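**Letdale opens shared laundry room at Laltolham**

September — for immediate release 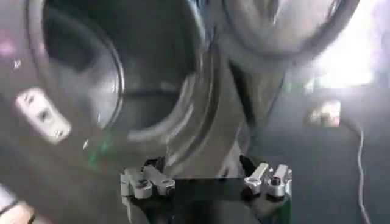 Letdale, the housing management firm, has opened a shared laundry room on the ground floor of its Laltolham building. The room serves 80 flats and replaces the coin-operated facility in the basement, which closed at the end of August. All appliances are front-loading. Residents have had access from 6 a.m. to 10 p.m. since opening.

The fit-out was carried out by Ní Mhurchú, the building services contractor, to a specification drawn up by Letdale's property team. Work included new hot and cold supplies, a separate electrical distribution board, a floor drain and mechanical extract ventilation. Isolation valves are fitted to each appliance, so that one unit can be taken out of use for repair while the others stay in service.

"The basement room had one supply valve for the whole row," said Gráinne Horgan, property manager at Letdale. "A worn hose on one machine meant a notice on the door and no washing for anybody until the plumber came. The new pipework deals with that."

Front-loading appliances were specified throughout. They use less water per cycle than the top-loading models previously installed, and their higher spin speed leaves less moisture in the load, which shortens drying time. Door seals, filters and detergent drawers will be cleaned weekly under the maintenance contract. Hoses will be inspected every 2 months and replaced on condition.

Booking and payment are handled through Gosel, a card and web system already in use for the building's cycle store. Residents may hold up to 2 bookings at a time. A booking not taken up within fifteen minutes of its start is released to other users. Existing Gosel cards do not need to be exchanged, but must be updated once at the reader beside the main entrance. Residents without a card should apply to the building office.

Users are asked to observe the following:

- Check pockets and fasten zips before loading.
- Fill the drum loosely, leaving a hand's width at the top.
- Use low-foam detergent only. Fabric dye is not permitted.
- Leave the washing machine door ajar after unloading.
- Report leaks or error codes to the office, quoting the appliance number.

Large items such as double duvets should be washed singly. Horse blankets, rugs with rubber backing and anything soiled with oil or solvent must not be put in any of the appliances.

Peadar Moynihan, who led the installation for Ní Mhurchú, said the main difficulty was the floor. "The original screed sloped towards the door. It was taken up and relaid level before anything was set in position — a front loader on an uneven base will walk during the spin."

Unused credit on the old basement tokens will be refunded on request. Letdale has sold 1000 tokens over the life of the basement room and asks that any still held be returned to the office by the end of the year.

**Contact:** Caoimhe McGrath, press office, Letdale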